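Dela Sulemana
I wash dishes and do prep in a small cafe, and in the evenings I study automation at a technical college. People at work ask me all the time if a robot will take their job. I will try to answer in a few posts. English is my third language, so please be patient with me.

1/
First, what I mean by chores. I do not mean a machine that does one thing, like a dishwasher. We have had those for a long time and they are good. I mean the small jobs between the machines: move this, wipe that, put the bread on the plate, take the plate to the window.

2/
In my cafe these small jobs are most of the day. My boss, Kimutai Mfaume, once asked me to write down every time I picked something up during the morning. I stopped at 300 and it was not yet 10 o'clock. My pencil was also one more thing to pick up.

3/
A robot in a factory can pick up the same part 2000 times in a shift and it will not complain. But the part comes in the same place and with the same shape. In a kitchen, a lemon today is not the lemon of yesterday, and somebody has moved the cutting board.

4/
For my course project we look at tasks in simulation. The one I like most is very simple to say: take the croissant from the cutting board and put it on the plate. A child of three can do it. I have now spent most of February thinking about it.

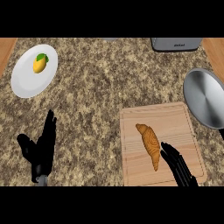
5/
The right hand is the one near the croissant, so you would think it should do the work. But the plate is on the other side of the counter, up by the left. Should the right arm reach all the way across? Should it pass the croissant to the left hand in the middle? I would do it without thinking. For a program, somebody must decide, or it must learn from many tries.

6/
Then there is the lemon. It is already on the plate. When I tell a coworker "put the croissant on the plate," she knows she should not push the lemon off. I did not say it to her. This kind of not-said rule is everywhere in a kitchen, and I think it is harder than the fingers.

7/
The fingers are hard also. A real croissant breaks. If you hold it too softly it falls, and if you hold it too strongly you have crumbs and an angry customer. In simulation the croissant can be one solid piece, so you can get a nice score with a grip that would destroy my whole tray. Our teacher, Fuad Jemal, repeats this every week and he is right to repeat it.

8/
Quang Lâm from my class disagrees with me here. He says hands with many fingers are too much for this job, and a simple gripper with two soft pads would be enough for bread. Maybe for bread, yes. But the same hand must then hold a pan by the handle and turn the knob on a toaster. I would like to see his two pads do that. (He says he will show me. I am waiting.)

9/
What about machines you can buy? Kimutai went to see a demo by a company called Tullska. Their arm makes drinks behind a glass wall. He told me it was good and very steady. Every cup was in its own holder and every bottle had its own slot. When a customer left a scarf on the counter, a man came out to take it away before they started again.

10/
So my question for the salesperson is always: who sets the table for the robot? If a person must put every item in its place first, and clean after, you still have the person. Maybe it is worth it if you make 900 coffees a day. We do not.

11/
I do not want to sound negative. A few years ago I would not have believed that a program can look at a counter and find the bread by itself. Now students do it as homework – slowly, and with many mistakes, but they do it.

12/
My own answer to the people at work: lifting boxes and carrying trays on a flat floor, I think soon. Loading the dishwasher with our own ugly mix of plates, later. Closing the kitchen at night, when everything is in the wrong place and somebody has hidden the good sponge, I do not expect it while I work there.

13/
If you work in a kitchen or a shop, please write to me which small job you would give away first. Iddrisu Dankwa, who works the grill with me, already answered: the fryer filter. He did not need time to think.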